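Share 20 | Comments 11

3.2 Task setup and student sessions

The bathroom task was the second of two household tasks built by the student team in the Fludilmont course. The first, sorting kitchen items, is covered in Section 3.1. Both used the Gatti control software, with small changes to the hand settings. Students worked in small groups and changed roles between sessions, so that each student spent time operating the robot, checking recordings and resetting the task.

The test station had a vanity with a marble-patterned top, a white rectangular sink and a black faucet. A tube of toothpaste was the main object. Figure 4 gives two views from the head camera, the first with the tube lying on the sink and the second with the tube held by the robot. 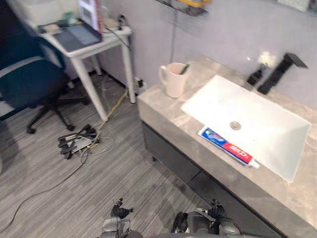
Each group was given the same written task sheet and could practice before recording. A trial was counted only if the operator completed the full list of steps without a restart. Restarted trials were kept in a separate folder and used later for the error review in Section 5. The team recorded 2,122 trials between January and April, and 59 of these were removed for missing joint data.

Students reported that the tube was harder to handle than the rigid objects used in the kitchen task. It bends when squeezed, and a grip that is firm enough to lift it can also change its shape. Most groups chose to hold it close to the cap. The Bokden group tried a grip at the middle of the tube and went back to the cap end after 20 trials.

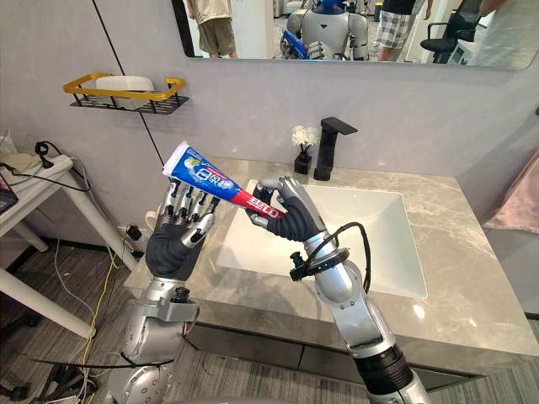 Two-handed trials took longer to learn. Operators had to watch the distance between the hands as well as the position over the sink, and early recordings show many short pauses. We left these pauses in the data. The Graltosico group trimmed them in a copy of its own set, and the effect on training is reported in Section 4.2.

Figure 4. Head camera views of the toothpaste task.

We use cookies to improve your reading experience. Accept | Manage settings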